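Desk Reset Study: Participants Wanted

Breltell is looking for people who will let us watch them clear and set up a small desk. We pay for your time. Before you apply, please read the whole page, including the parts where we sound less than excited about our own field.

Home organizing has been selling the same promise since at least 2003, when our founder bought her first set of drawer dividers. Clear the surface and you will think better, work faster, sleep well. We have read a good deal of this material and a lot of it rests on very little. People tell a survey they feel calmer, the survey was written by a company that sells boxes, and that's the end of it. We would like to know what people do with a table when they have to work at it and somebody else has to eat at it two hours later.

Our first round, called Gener, had 241 participants and mostly taught us that our instructions were bad. We asked people to "tidy the desk" and half of them wanted to know what we meant by tidy. Fair enough. The new round is called Daly and the instructions are shorter. 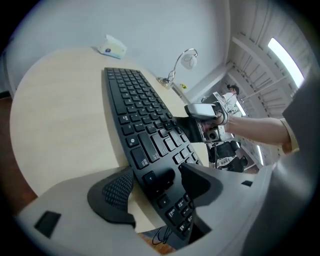

Each visit lasts two hours. You will work at a small table with ordinary things: a keyboard, a lamp, a box of tissues, papers, a mug or two. You'll be asked to clear the surface, use it for something else, then put it back so you could start typing again. How you do that is up to you. Some people stand the keyboard on end against the wall. Some slide it under a chair cushion, which we wouldn't do, but it's your call. We are especially interested in cables, as most advice on the subject seems to be written by people who own none.

Who we want

Adults who use a computer at a shared or small table at least three times a week. Round tables are of particular interest, as storage products hardly ever fit them. You don't need to be neat. If you describe yourself as very organized, you may still apply, but we already have plenty of you.

We need people who type in more than one language, too. Keyboard layout makes more difference to where people place things than we expected, or so it looked in Gener. It may have been chance.

Who should sit this one out

Anyone who sells organizing products or coaching. Anyone who took part in Gener. Anyone hoping for advice - we won't give any, and we aren't sure we have any worth giving.

What you get

$10 for the screening call and $60 for each completed visit, paid by check or transfer at the end of the month. There are two visits. Parking is free after 5 p.m. and annoying before that.

How to apply

Write to the Daly desk at Breltell, 1584 Arkano Street, or use the form on our contact page. Tell us what is on your table right now and what you moved the last time you needed the space. A short paragraph is plenty. Please don't clean up first. Applications close at the end of March and visits start in the weeks after that.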